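Everybody in my corner of robotics wants to argue about fingers. How wide they open, how long they are, what the pads are made of. I've been trying out hand-held grippers since February, four designs so far, and I think we're arguing about the wrong end of the tool. Start with the wrist. If it hurts by lunchtime, your data is bad by lunchtime.

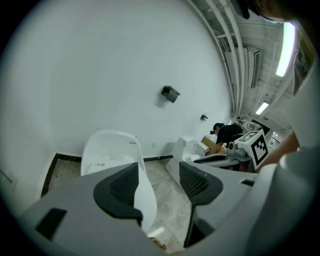
What the spec sheet leaves out

Soliretti will tell you the weight and the opening in millimeters. Fine! But balance is what you feel, and a front-heavy gripper makes people lazy in ways that show up later as wobbly paths. Nasrin Ghaffari and I disagree about this — she'd take a heavier tool with stiffer fingers any day.

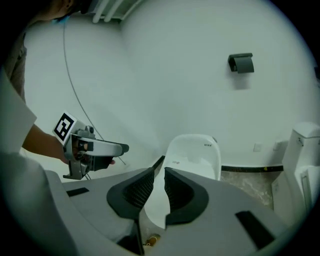 Pads are my other gripe. I like a grid texture like the one on these dark gray fingers, and I'd pick it over smooth rubber for almost any household job (bathrooms very much included). Babak Hashemi swears by smooth, and we've stopped discussing it over coffee. My vote for two-handed work is still a matched pair, even if one side has the easier job.

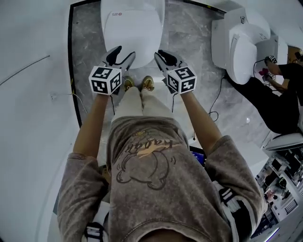
How long should you test a gripper before choosing?
I'd give it 70 full tries per person, spread over a morning and an afternoon. Anything shorter and you're just rating how new it feels.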